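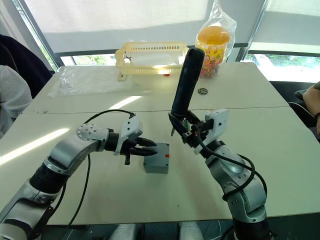
Figure 2.1 A small gray enclosure on the bench, with a black-handled tool at the ready.

Chapter 2
Boxes and What Goes in Them

Pick up any gadget in your house and you are holding a box. Somebody chose its size, decided where the wires would come in, and worried about whether a thumb could get the lid off. I love this part of the trade! Circuits get all the attention, but a good enclosure keeps out dust, stray fingers and spilled coffee, and it gives every cable a place to go.

Rhona Gunn, who wired pump stations at Tawhiri before she took up teaching, hands each new class a closed box and a screwdriver and leaves them to it. By the end of the hour the lids are off, the screws are sorted, and people are asking much better questions than the ones I had planned for them. 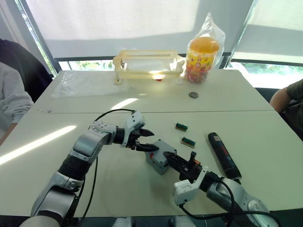

Figure 2.2 The box at the center of the work, with two small connector pieces and a power tool close by.

Notice how little you need on the table. Keep your connectors flat and in plain sight, and park the driver where you can reach it — you will want it again sooner than you think. A dab of paint on the lid and another on the rim will help you match the two when it's time to close up.
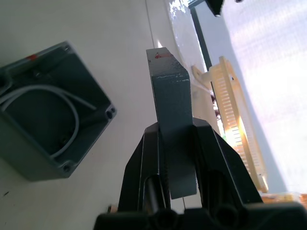
Before you fit anything, look hard at the inside. Find the screw holes and the raised bosses on the floor, then work out how the cable will lie once the lid is on. A loose curve is kinder to a wire than a sharp bend. We'll measure that curve in Section 2.2, using the Jasport 3905 as our practice box.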